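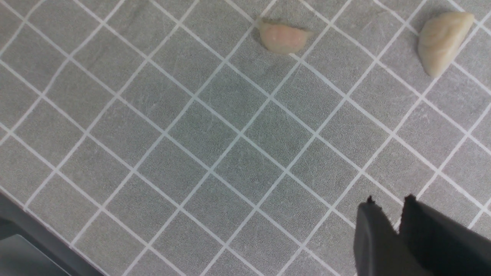
So Peltine airport wants us to pay for quicker security now. The scheme is called Vonora, it costs 8 pounds a go, and the leaflet says it will "ease pressure on all passengers". I'd like to know how. There are the same scanners as last November and, as far as I could see, the same staff.

I flew out at six in the morning and queued for most of an hour. The paid lane had a man in it with a folding bike. My friend Radka Softić paid up the week after and says she saved ten minutes, then lost them again when her bag was pulled for a jar of honey.

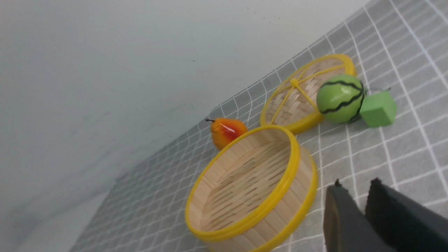 The airport claims 900 people an hour can get through with the new lane open, against 672 before. Measured when, and by whom? I wrote and asked. Jeferson Amaral from the press office sent a polite reply with the same two numbers in it - and a link to buy a pass.

I'm not against paying for things. I just don't see why the liquids rule still changes depending on which tray you get. I fly again next month and I'll be in the ordinary queue.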